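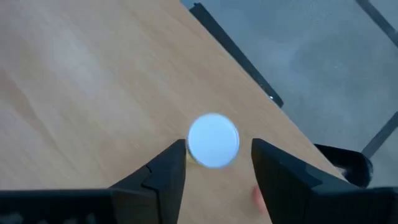 Wrist cam view, pale blue lid between the fingers.

Saturday, November 9, 2019

Gripper day! I've been putting this off since July, and I finally got both sets of fingers out and gave them each a proper turn on the same table with the same little round lid. The Griten ones went first because they were already bolted on and I was too lazy to start with the others (so scientific, I know). They close beautifully but they are so touchy about being centered. If one finger gets to the lid before the other it just shoves the thing sideways, and then I'm chasing it across the wood like an idiot.

The Piltance pair is slower and makes a whiny noise I already hate, but it forgives a lot more. I ran 90 tries with each and wrote every one down in the green notebook, and my hand is killing me. I'll type them up tomorrow. Maybe.

What I really want to figure out is the camera. From the wrist you get a great look at the top of the lid and next to nothing of what's under it, so judging how low to go is a pain. Wiesława Nowakowski thinks I should add a second camera off to the side and quit guessing -- she's probably right, but that means more cables, and the Prundum controller only has 2 ports and both are taken. She offered to lend me her old hub. We'll see.

Oh, and error 2557 came up again right before lunch. Restarted, went away, no clue. I'm writing to them Monday.

Leaning Piltance for now, whine and all. Need to order more finger pads and buy coffee.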